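# Washing raw and stiff denim in hard water — how often, how hot?

**Parnwood Home Forum > Laundry & Clothes Care**

---

**tidewrack**
Monday, August 20, 2018

We moved to the Parnwood side of the valley in spring and the water here is much harder than what we had. Since the move my jeans come off the line stiff as a board and the dark pairs have pale streaks along the thigh. The streaks don't brush off.

What I do now: inside out, cold, normal cycle, powder detergent, full dose. Line dry in the yard. I wash after every third or fourth wear.

Two questions. Is the streaking detergent or fading? And do I need a softener unit, or can I fix this with a different product? A Nurley salesman quoted us for a unit and it was more than I want to spend on pants.

---

**mrs_ledger**

Powder in cold hard water doesn't dissolve all the way. It gets caught in the folds and dries there. Switch to liquid and see if the streaks stop before you spend anything else.

To find out what you have now, soak one pair in a tub of warm water with a cup of white vinegar for an hour, then rinse. If the streak goes, it was residue. If it stays, the dye is gone from that spot and you can't put it back.

---

**boxpleat**

Agree on the liquid. Disagree on the vinegar, at least as a habit. Once is fine. People who pour it in every load are putting acid on the rubber door seal over and over. I replaced the gasket on my front loader at 26 months and the repair man asked about vinegar before he even had the door open.

Also, every third wear is too often for jeans. I go ten wears unless there's food on them.

---

**mrs_ledger**

I said one soak, in a tub. The tub has no gasket.

---

**boxpleat**

Fair enough. I was talking to the general reader.

---

**hangdry_hal**

Ten wears depends on what you do in them. I do fence work in mine and they would stand up on their own by then. Office people can go longer.

On the stiffness: some of that is just line drying. Denim dried in still air with no movement goes hard in any water. Shake each pair hard by the waistband before you hang it, bring it in when it is a little damp, and put it in the dryer on low for 10 minutes. Comes out soft and you haven't paid for a full dryer cycle.

---

**tidewrack**

Thanks all. I bought a bottle of liquid and did the vinegar soak last night on one dark pair. Streaks on the left leg are gone. There is still one at the right knee, so I guess that one is fading.

I don't have a dryer at the moment so I can't try the low heat part.

---

**hangdry_hal**

Then finish them flat. Bring them in damp, lay them out, pull the side seams straight with your hands and leave them. Pulling the seams does more than an iron. Turn them over once. Put a towel underneath if the bedding is white and the jeans are new and dark.

---

**coldcycle**

I have been laying mine out on the bed for years, same as Hal. It works well on lighter washes, where you don't have to worry about color coming off on the covers. I start at the waistband and work down one leg at a time.
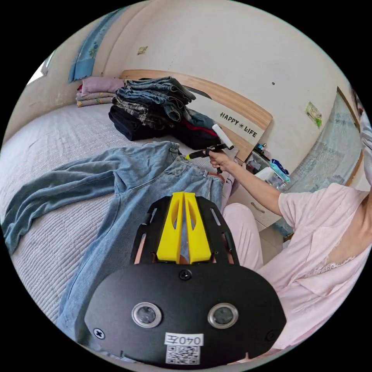 *Light-blue pair on the bed, laid partly flat, one leg out at a diagonal.*

The waistband is the part that matters. If it dries twisted, the belt loops pull to one side and you feel it all day. I fasten the button, flatten the front pockets with my palm, and then do the legs. Pocket bags hold water longer than anything else, so check those before you fold.

---

**boxpleat**

I turn the pockets out for that reason. On a damp day I leave them out overnight.

I would not dry anything wet on a mattress, though. You are putting moisture into the bed. A folding rack costs very little.

---

**coldcycle**

Damp, with a towel, for a couple of hours. I have a rack. Jeans on a rack get a crease across the knee where the bar is, and I don't like it.

---

**boxpleat**

Hang them from the cuffs with clips. No crease, and the weight of the waistband pulls the legs straight.

---

**hangdry_hal**

Cuffs works. It also stretches the length a little if they are heavy and really wet. I have had a pair get longer on me. Spin them well first.

---

**new_to_parnwood_2**

Jumping in because I have the same water. Has anyone used the Kazmi powder, the one sold as a water conditioner? It goes in the drum with the detergent. My neighbor likes it but she has a top loader and I have a front loader.

---

**mrs_ledger**

I used a box. It helped with towels, where I could tell the difference right away. On jeans I couldn't tell. Follow the front loader amount on the box — it is half — or you get extra suds and the machine adds a rinse.

Plain washing soda does the same kind of job and costs less. I use two level spoonfuls with a full load. Don't use it on wool or silk.

---

**coldcycle**

Two more things for the original question.

Dose: the line on the cap is for a full load. Most people washing jeans have three or four pairs in there and still pour to the line. In hard water you need more than someone in soft water, but you don't need more than the label says for your load size. Too much leaves the same stiff feel you are trying to get rid of.

Spin: if your machine has an extra rinse, use it for denim and skip it for shirts.

---

**hangdry_hal**

Get the water tested before anyone sells you a softener. The hardware store has strips. Mine came out at 16 grains, and at that level I did put in a unit, mostly because of the water heater. The laundry got better too, but I wouldn't have done it for laundry.

---

**tidewrack**

Picked up strips today and will test tomorrow. We are renting until October, so a unit is out for this house anyway.

Did a load with liquid at a lower dose and the extra rinse. No new streaks on three pairs. Dried two pairs from the cuffs and one flat on the bed with a towel. The flat one is softer at the waist. The cuff ones have straighter legs. I'll probably keep doing some of each.

---

**boxpleat**

Cuffs outdoors, in the shade. Sun on dark denim is the other thing that takes the color out, and that could be your knee.

---

**tidewrack**

The line is in full sun until almost dinner time. I'll move it to the side of the garage.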